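Indine 200 desk lamp, two months in

I bought this in February for the back bedroom and I'm so glad I did! The light is soft and even, and at the lowest setting I can read without waking anyone (my old lamp had two modes, off and airport). The arm stays where you put it. Assembly took me one cup of tea.

My only gripe is the cord, which is short for a room with one outlet behind the door.

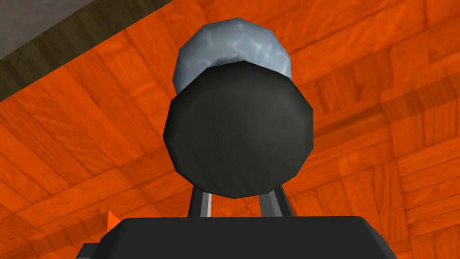 I've since ordered a second one for my sister Chantelle, who sews late at night and has been squinting at black thread for years. She picked the green. Delivery to Hesport was quick, too.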